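## 6. Fabric-Covered Surfaces: Daily Use and Care

This section applies to all Hokley seating and bench units supplied with the gray woven cover. Units with the Flarnel wipe-clean cover are addressed in Section 7.

### 6.1 Clearing the surface

Clothing and linens should be removed from the cover before any cleaning is started.

1. Pick up each garment by hand. Do not drag it across the weave.
2. Check waistbands, trim, and pockets for pins, clips, or loose threads.
3. Sort the garments for washing or folding as required by the household or facility.
4. Brush the cleared surface in one direction with a soft brush.

**Note:** Brightly colored garments may release dye when damp. They should not remain on the cover for longer than 6 hours, even if they feel dry to the touch. 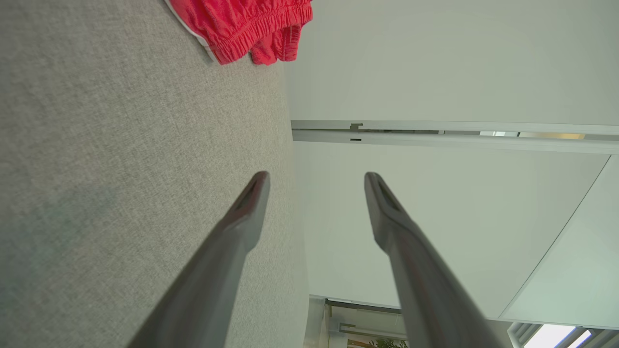
*Figure 6-1. Red-pink garment resting on light gray woven fabric.*

The cover has a fine weave, and small changes in tone are normal under uneven light. Before treating a suspected stain, view the area from two directions. If the darker patch moves or disappears, no treatment is needed.

### 6.2 Spot cleaning

1. Mix 21 ml of Durthorpe fabric cleaner with 200 ml of cool water.
2. Test the mixture on a hidden part of the cover and allow it to dry.
3. Apply with a white cloth, working from the outside of the mark toward the center.
4. Blot with a second cloth. Do not rub.
5. Leave the surface clear until it is fully dry.

**CAUTION:** Do not use bleach or a steam cleaner. Heat can shrink the cover and loosen the seams.

**CAUTION:** Keep newly washed garments off the cover until they are dry throughout, including any elastic.

If a mark remains after two treatments, contact the Mittal service desk and quote the 96-series cover number printed on the inside label.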